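Zestano Surface Film, Installation and Care Guide

Section 4: Applying marble-pattern film to a flat top

Read Section 3 (Surface preparation) before starting. The instructions in this section apply to gloss marble patterns on level tops. For vertical panels, see Section 6.

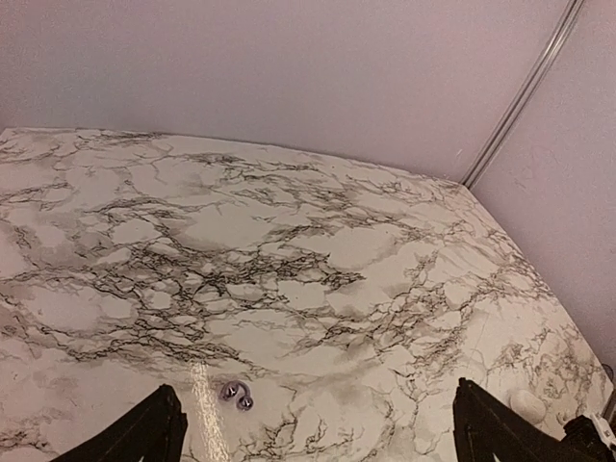
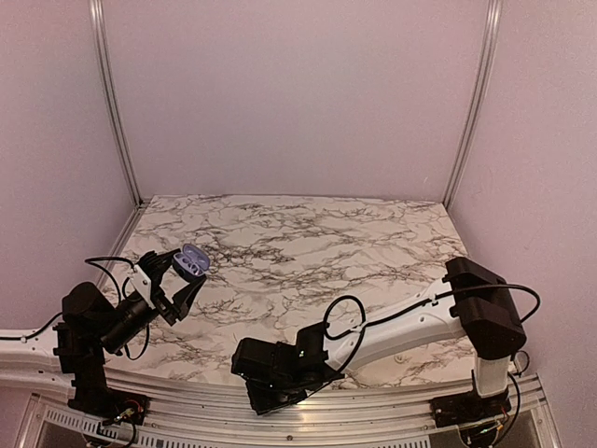

Marble-patterned surface, two views.

Issue 20, page 132

4.1 Before you begin

Store the roll flat in the room where it will be applied for one full day. Check that the pattern code on the roll label matches the code on the order slip. Rolls with different codes vary in vein density and must not be joined on the same top.

Tools required: felt-edge squeegee, snap-off knife, steel rule, lint-free cloth, spray bottle, hair dryer.

4.2 Cutting

1. Measure the top at both ends and in the middle. Use the largest figure.
2. Add 20 mm on every side for trimming.
3. Unroll the film face down and mark the cut line on the backing paper.
4. Cut along the steel rule in a single pass.

Note: Plan any seam to run along the lighter part of the pattern. A seam across heavy veining is difficult to align.

4.3 Applying

1. Peel back 200 mm of backing paper along one short edge and fold it under.
2. Align the film with the top and press down the exposed strip.
3. Work the squeegee from the center to the sides in overlapping strokes.
4. Pull the backing paper away in short lengths and repeat step 3.
5. Prick any trapped bubble at its edge with the knife tip and press out the air.
6. Warm the overhang with the hair dryer on its low setting, fold it over the edge, and trim underneath.

CAUTION: Do not stretch warm film. Stretched film shrinks back and exposes the edge.

CAUTION: Change the blade after each top. A dull blade tears the gloss layer.

4.4 After application

Leave the top unloaded overnight. Wipe with a damp cloth and mild soap only. Abrasive pads leave a permanent haze on gloss film, most noticeable under direct lighting.

To order a replacement strip, quote part number 1533 and the pattern code. If the seam lifts within the first month, reheat it on the low setting and press for one minute. Do not use contact adhesive.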